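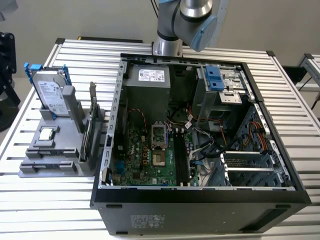

Second hand PC for a small accounting office, is it worth it?

mutua_o
Member, 4 posts
Good morning to all. I keep the books for a small shop that sells garden plants and we need one more computer for the second desk. A new one from the store costs more than 1,000 here with the taxes. There is a man near us who sells used office towers and he offered me one for 597 with a screen and a keyboard. It will be used only for invoices, email and the stock program, which is called Grestitz. My question is simple: should I buy the used one, or wait until I can pay for the new one?
Thank you in advance.
Mutua Ondieki

pluvby_fan
597 for a used office tower is too much, even with a screen. Ask him what processor is inside and how old it is. If he does not want to tell you, walk away.

GladysR
Regular
I don't agree that it is too much. It depends on the country. Where I live the used machines are also expensive, and people forget this when they give advice from a place with cheap shipping. Mutua, does he give a warranty? For me this is the first thing to ask. I bought two used towers for our office and both are still working, but I had a paper from the seller with three months of warranty on it.

mutua_o
He gives one month. The processor he didn't know by memory, he promised to send it to me on Friday. Also he said the hard disk is "the normal kind."

oldtower
The normal kind probably means a spinning disk. Put an SSD in it before you install anything. It is an easy job, four screws and two cables in most towers, and the difference is very big for a program that opens many small files. Do not pay the seller to do it.

pluvby_fan
And now he has to add the price of the SSD. You see how 597 grows? In June our local shop had new small desktops on sale. I would wait for a sale.

GladysR
He asked for a computer for the second desk, and the person at the second desk has to work this month also. How much does it cost to have someone without a computer?

mutua_o
Gladys is right that the waiting is a problem. At present we share one computer and my colleague enters the orders after I go home. We have 3,685 articles in the stock list (every Geum and every other perennial has its own line for each pot size) and with one desk it goes slowly.

oldtower
With that size of list any computer from the last years is fine. Look at memory instead. With 8 GB you can work, with 16 you will be comfortable. Ask how many memory slots are free.

kestrel_b
One more point, please look inside before you pay. Ask him to take off the side panel. I look for dust in the fans, capacitors with a swollen top, and I read the label on the power supply. If he sells the board and processor separately, look at the socket under a good lamp, a bent pin is very difficult to repair.

pluvby_fan
Fair advice. I still say offer him less.

mutua_o
The message from the seller came. It has 8 GB in one stick, one slot is free, and the disk is a spinning one, as oldtower said. I offered 500 and he did not accept, but he will put in the SSD for the same price and make the warranty three months, written. I think I will take it.

GladysR
That is a good result. Keep the old disk too, you can use it for the backups.
Gladys Restrepo

pluvby_fan
Please not as the only backup. An old disk is an old disk.

GladysR
As the second one, of course.

mutua_o
Understood, thank you. I go to see it open tomorrow at 10 in the morning and I will write what I find.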